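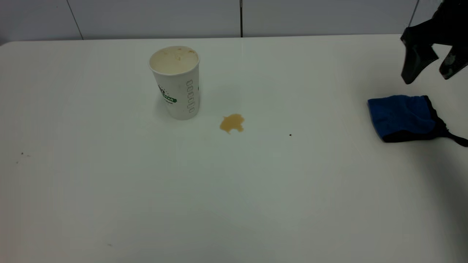

Table wiping moves to the robot arm at Haverford from Mar 2, 2018, and the cleaning roster changes with it. The canteen crew have known since the summer that this was coming, and most of the questions we've had are about hours, so those are covered first. No shifts are being cut. The two late wipe-down rounds come off the roster, and the time goes to the dish room and to stocking, which have both been short on evenings. What the arm is being set up to handle is the ordinary leftover mess of a break: a paper cup still standing on a white table, a small patch of tan liquid beside it, a blue cloth within reach of the gripper. Anything bigger than that stays with a person.

The arm was supplied by Girkov and the software that runs it is called Eva. It works on the one long table near the back wall and it does not move from there. The other tables will be wiped by hand, the same as now. Head office has asked whether a second arm is wanted at Virngate, and the answer for the moment is that we'd like to see a full season at Haverford before anyone signs for another.

The trial covered 761 spills. Eva cleared 388 of them without anyone stepping in. The rest were finished by hand, either because the arm stopped and asked for help or because the person on shift looked at the table and wasn't happy with it. That is a bit over half, and some of you have said it isn't much to show for the money. It's a fair point. The supplier expects the number to improve, and we will print the new figure when we have it, whichever way it goes. 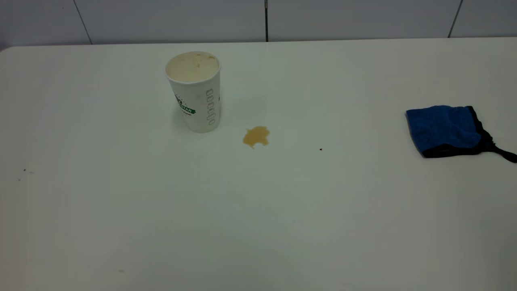

**Marisol Cárdenas**
Canteen Operations Lead, Haverford

The part of the job that changes most is the checking. Up to now, whoever wiped a table also decided when it was clean. With Eva, the wiping and the deciding are split, and the deciding stays with us. A cup with a milky drink right up near the rim is a good case. Is somebody coming back for it? A person on shift usually knows, or can ask. Eva can't, so the rule is that it leaves every cup where it stands and wipes only the open table. Cups are cleared by staff, and a spill that reaches the base of a cup is ours as well.

Crumbs are the other sore spot. Small dark specks on a white table are easy for us to see and easy for the arm to miss, and several of you wrote this down during the trial. Please keep doing that. The sheet is on the clipboard by the dish room door, and one line is plenty -- the time, what was left behind and whether you wiped it yourself.

Cloths need some attention too. The blue ones with the black edging are for the arm's table only. They should be folded flat and put down on the right-hand side, where Eva expects to find them. Used ones go in the grey tub and fresh ones are on the shelf over it. If you're caught short, pause the arm and use a paper towel, and don't swap in one of the kitchen cloths. They're a different thickness and the gripper was not set up for them.

A few people asked about pay grades. Anyone who completes the operator training moves up to the next step, and that applies to casuals as well as permanent staff. The training is a half-day, paid, and it covers starting and stopping the arm, clearing a fault and filling in the log. You won't be asked to repair anything. There is no pressure to sign up, and if you'd sooner stay in the dish room you can.

I was asked at the staff meeting if this is the first step to running the place with fewer people. What I can tell you is what's in the agreement: no positions go as a result of the arm, and any change to that has to come back to the staff before it goes ahead. A copy is pinned up in the break room.

I should also own up to a mistake in the first draft roster, which had the evening shift doing the arm's cloths and the closing count in the same quarter-hour. That has been fixed. Check the new version before you plan your week -- the old one is still floating around. Names for the March training can be left with me or written on the sheet under the roster.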